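# Mestel Table, marble-pattern top

The Mestel is a light dining table for small rooms, sold by Irkix singly or as a pair. The top carries a printed pink-and-white marble pattern, sealed at the factory. The edge is finished with a thin red band on all sides. The legs are black metal and cross beneath the top.

Order code 386 covers the table only. Tableware is listed separately under Flokel.

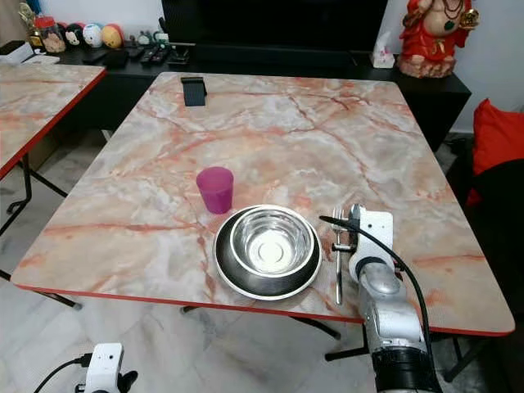
Pattern placement varies from table to table. The print is cut from a continuous sheet, and Irkix does not match veins between units, including units ordered as a pair. Expect pale cream, white and gray areas with salmon-pink and orange veining, which may run as thick branches in one place and as hairlines in another. Dark or strongly colored pieces, such as the black dish with the silver rim and the magenta cup, stand out clearly against the top. A specific vein layout cannot be requested.

## Place setting

The Flokel setting has 4 pieces and is intended for one person:

- bowl, stainless steel
- plate or dish with dark rim, to hold the bowl
- cup, magenta plastic
- fork

The spoon is supplied only with the Nutsugah cutlery pack. Cups are not suitable for the oven or for direct heat. Wash new pieces before first use and dry the steel with a soft cloth to limit water spots.
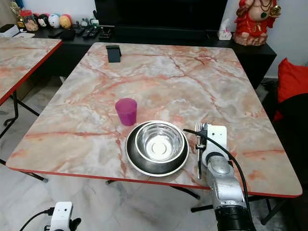 Bowl and plate are sized to be used together or apart. Stacking them keeps the setting compact and leaves space on the tabletop for serving dishes. The bowl stands on the plate with the wide dark rim exposed all the way around, so the plate can be carried by its rim while the bowl is full. The cup has a slight taper. Both steel pieces have a polished interior, and fine scratches will show sooner there than on the rim. Use a non-abrasive sponge.

## Using two tables

Two Mestel tables can be placed side by side or kept apart with a walkway between them. There is no linking hardware. Set both on level flooring before loading, and check that the crossed legs are fully open.

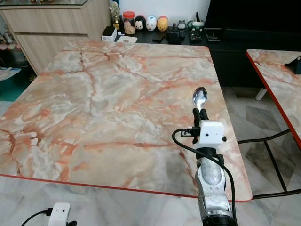
## Care and delivery

Wipe the top with a damp cloth and mild detergent. Avoid bleach and scouring powder, which dull the print. Use a mat under anything hotter than 100 °C. Do not drag the table by the red edging; lift from beneath the top.

Tables ship flat in one carton each. Allow 5 working days for delivery, or nearly double that for pairs. Replacement edging is available through Irkix parts under the same order code.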